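White board on a folding table slides when I fold laundry on it

Prusley
I use a large white board laid over a timber table as a folding surface for dark clothes. The board is smooth melamine, 2000 mm long, and has no fixings. It creeps toward me when I press a crease. I would prefer not to drill the table.

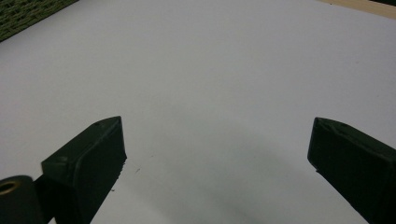
Black lint is the second problem. It shows on any pale surface, and on a broad white one like this it has to be wiped off before light items go down. Does anyone use a mat that fixes both?

Aušra Pētersons
Non-slip shelf liner, cut 40 mm short of the board on each side – under the board, not on top. Four strips placed crosswise hold better than one sheet, and they can be washed. For lint, wipe with a barely damp microfibre cloth in one direction, then let the surface dry before folding.
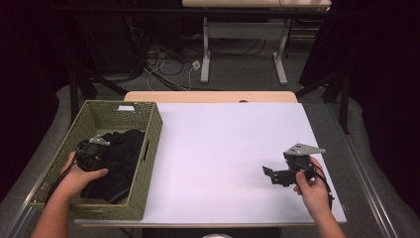 Sort by colour before anything reaches the board. A basket for darks at the left end is enough, and the olive-green woven one with the black cloth in it is a sensible size for that. Keep it on the same side every time. Mine holds one small load, and I line it with an old pillowcase as wicker snags knits.

Flimdale
400 grit on the underside worked for me. Might scratch the table though.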